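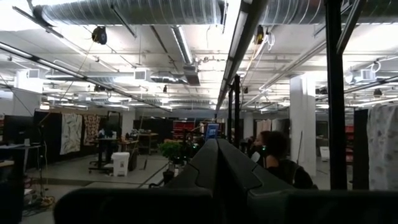
Ceiling ducts and lighting, main room.

Pirnamum Food Share
Progress report to the Prudeo Fund, second stage
Report date: 28th June

Work done in this period

We gave out 469 parcels to 185 households. Most went out on foot or by bike within the estate, and the remainder were collected. The parcel is much the same as in the first stage: tinned fish, pulses, pasta, cooking oil, long-life milk, a breakfast item and something for lunch boxes. Fresh vegetables were added when the grower had a surplus, mainly greens and new potatoes.

Cereal has been the hardest item to keep in stock. Families ask for it more than anything else, and it takes up a lot of shelf for its weight. Our supplier, Lorkorix, changed its pallet sizes in the spring, so we now have to take larger deliveries less often.

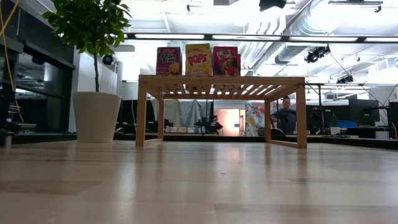 This means that more money is tied up in stock at any one time. We have moved part of the transport budget across to cover it, as agreed by email, and the total spend is unchanged. Transport was underspent in any case, as the van hire was needed on only 2 occasions.

Referrals

Referrals come from schools, the health centre and the Sitompul advice desk. The advice desk now sends us the most. The paper form has been cut from three sides to one, and the question about income has gone. We still ask about allergies and whether the household has a working oven. Several had only a microwave, and for those we swap the dried pulses for tinned.

Late referrals remain a problem. Forms that reach us after packing has finished are held over to the next round unless the matter is urgent.

What households told us

We put a short feedback slip in each parcel. Replies were mostly about quantity and choice. Larger families said the bread and milk ran out first. A few people asked for halal items to be marked on the outside of the bag, and we have started doing this. Lunch box items were the subject most often raised by parents.

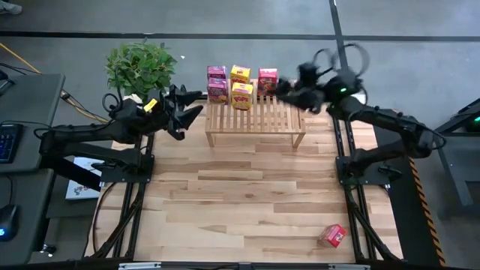 One reply said that the small packs were useful on school trips but that "we would swap most of them for cheese and fruit if you had somewhere cold to keep it". We have asked for a price on a second-hand fridge.

Next steps

Parcels will go weekly from the start of July, when school meals stop for many of the children. We have enough dry stock for the first 3 rounds. The cost of the fridge is not in the current budget, and we will send a separate request once we have the price. The spending sheet and receipts are attached.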